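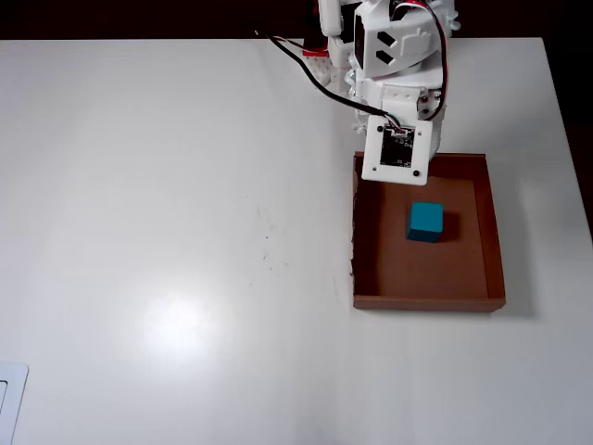 ## 4. Setting the table height

The Twal frame has four legs, and each leg moves in steps of 16 mm. Please read the whole section before you loosen any screw. Two persons are needed for steps 2 and 3.

1. Remove everything from the table top and unplug the Drarent power rail.
2. Lay the table on its side on a blanket or carpet.
3. Turn the grey collar on each leg to the left until you feel it become free. Pull the leg to the wanted mark.
4. Tighten the collar by hand, then a quarter turn more with the key from bag C.
5. Stand the table up again and check it with a level. For small corrections, turn the foot.

**Note:** All four legs must stand at the same mark. Mark 23 is the highest one which is permitted.

**Caution:** Do not lift the table by the edge of the top. The maximum load is 40 kg in the centre and 30 kg at the corners.

If a collar does not hold after tightening, please do not use glue. Write to Daryna Kuzmenko at the Vivurent parts desk in Milham, and give the colour of the collar.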